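Laborbuch, Eintrag vom 7. April 2026
Thema: Beutelspender und Schilderhalter Grünzug Voststead, Reihe 3
Eingetragen von: Joelle Shboul

Stand nach Reihe 2: Die geklebten Schilder halten nicht. An den Pfosten entlang des Grünzugs fehlen mehrere Hinweisschilder zur Leinen- und Kotbeutelpflicht, die Kleberückstände sind teils mit Gewebe vom Trägermaterial durchsetzt. Also abgerissen, nicht abgefallen. Dazu passen die Kerben an der Oberkante, die Jihad an zwei Resten gefunden hat.

Neuer Aufbau: Halter aus 2-mm-Edelstahl, geschraubt, mit umlaufender Kante, Schild von hinten eingeschoben. Die Kante habe ich mit der Grindix nachgezogen, Grat innen war noch fühlbar. Beim nächsten Zuschnitt die Innenradien größer wählen, sonst klemmt die Platte beim Einschieben in der linken Ecke. Schrauben mit Sicherheitskopf, M5, Drehmoment noch nicht festgelegt.

Spender: Gehäuse unverändert, Schlitz unten um 4 mm verbreitert. In Reihe 2 riss bei feuchtem Wetter jeder zweite Anwender gleich einen ganzen Strang heraus. Folie kommt jetzt von Janjua, matte Ausführung, Rolle zu 100 Beuteln. Die glatte Folie von vorher klebt bei Kälte an sich selbst, das hatten wir schon im Dezember notiert und dann doch weiterverwendet.

Versuch 1, Abrollen trocken: 2000 Beutel durchgezogen, von Hand, gleichmäßiger Zug nach unten. 6 Fehlabrisse, alle am Rollenanfang. Ursache vermutlich der Kleber auf der ersten Lage. Keine Fehlabrisse in der Rollenmitte.

Versuch 2, Abrollen feucht: Gehäuse eingesprüht, eine Stunde stehen lassen. Abgebrochen, die Achse quietscht und läuft ungleichmäßig. Achse ausgebaut, Buchse hat Spiel. Ersatzbuchse aus POM liegt in der Schublade unter dem Schraubstock, Passung noch prüfen.

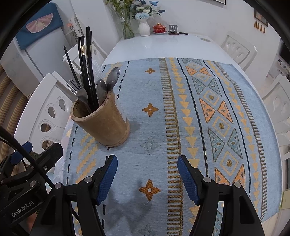
Elie Khasawneh wendet ein, die Zahl der Fehlabrisse sage wenig aus, solange immer dieselbe Person ziehe. Wer einen Hund an der Leine habe, ziehe einhändig und schräg, meist nach rechts oben, und genau dort sei die Schlitzkante am schärfsten. Er würde den ganzen Versuch 1 mit 45 Grad Zugrichtung wiederholen und die ersten drei Lagen getrennt auswerten.

Einwand übernommen. Versuch 1 wird als 1b wiederholt, wieder mit 2000 Beuteln, Zugrichtung schräg, einhändig. Bello zieht die erste Hälfte, Jihad die zweite. Protokollblatt bekommt eine Spalte für die Lage auf der Rolle.

Zum Schildtext: Rosimeire Bragança hat die Fassung der Gemeinde zurückgeschickt, die Zeile mit der Bußgeldandrohung soll kleiner werden, das Piktogramm größer. Für uns nur insofern wichtig, als das Plattenmaß gleich bleibt. Beschichtung Brendanent, klar, zwei Lagen. Wischprobe mit Filzstift: nach der ersten Lage bleibt ein grauer Schatten, nach der zweiten nicht mehr. Sprühlack noch nicht getestet.

Offen:
– Buchse POM einpassen, danach Versuch 2 neu
– Schlitzkante rechts entgraten, Radius notieren
– Drehmoment M5 festlegen, Gewinde im Pfosten prüfen
– Musterhalter für Pfosten am Südeingang vorbereiten
– Restbestand glatte Folie aussortieren und beschriften

Nachtrag: Passung der Buchse gemessen, 0,1 mm zu stramm. Wird aufgerieben.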